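Stellero Hand-Held Gripper Kit: Planning Your Purchase

Sold and supported by Onham Equipment, Estutdale
Availability: ships from stock
Sold as: single, pair, or team pack

If you've landed on this page, you're probably trying to work out what it will cost to start collecting hand-held manipulation data of your own, and you've probably already seen prices for full robot arms and had to go and lie down for a bit. We understand! Most of the people who call us are in the same spot, and Greer Geddes, who answers our sales line, is happy to spend as long as you need going over the numbers. What follows is more or less what she tells people, so you can have a good read first and call afterward.

What comes in the kit

Each Stellero kit has one hand-held gripper with a pistol-style grip, a wrist camera already mounted, two sets of finger pads, a charging cable, a small bag of spare screws and a padded carry case. The pair kit doubles all of that and adds a sync cable. The team pack is four pairs in a rolling case, and it's the one we suggest for anybody planning to have people working in more than one home at a time.

How many should you buy?

Start with the tasks. If everything on your list is a one-handed job (picking up a bottle, putting a jar on a shelf), singles will do you nicely and you'll save a fair amount. The moment you have folding, opening, pouring or holding one thing steady while another is moved, you'll want pairs, and buying a second single later works out more expensive than ordering the pair to begin with. We've had customers go both ways, and the ones who were unsure and bought pairs have rarely sent them back.

Please do budget one spare for every 9 units in the field. A gripper that gets dropped down a stairwell has to come home to us for alignment, and the turnaround is 12 working days in a normal month, a bit longer in September when the schools are ordering.

Pads and other things that wear

Finger pads are the part you'll buy most often. Smooth plastic bottles and slippery packaging are kind to them. Cardboard, rough fabric and anything gritty will wear them down faster, so have a think about what your collectors will be handling before you settle on a number. Replacement pads come in packs of 19 pairs (yes, it's an odd number, it's how many fit in the tray) and they keep well in a drawer out of the sun.

Screws, grips and cables are all sold separately in the parts section. The carry case is also available by itself, if yours has been through a rough winter.

Budgeting for the props and the rooms

This is the line that people leave blank, and then Kiros Tufa, who does our setup visits, has to break it to them gently. You need things to pick up and places to pick them up from. The good news is that ordinary homes are full of both, and household bottles and packets cost next to nothing.
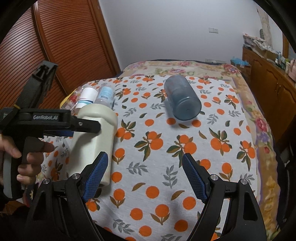 A bed, a table or a kitchen counter will all serve as a work surface, and changing the cloth between sessions is the cheapest variety you'll ever buy. Put aside a little for a handful of patterned and plain covers, some storage tubs, and a thank-you payment for the household. Allow for travel as well, especially if your collectors will be carrying the team pack.

Storage is the other one. Over 100 hours of video takes up more room than you'd think, and you'll want two copies of it. We don't sell drives, but we're glad to talk through sizes.

Trying before you buy

We lend a pair kit for a refundable deposit, and if you go on to order, the deposit comes off your invoice. Ask for the Ogilvie loan case, which has everything in it including a printed quick-start guide that Gervásio Andrade wrote and keeps fussing over (it's very good).

Quotes and orders

Written quotes are free and we hold the price for the length of your approval process, within reason. Tell us your tasks, how many people will be collecting, and when you'd like to begin. Purchase orders are welcome from schools and companies. Phones are open until 5 p.m., and messages left after that are returned the next working morning.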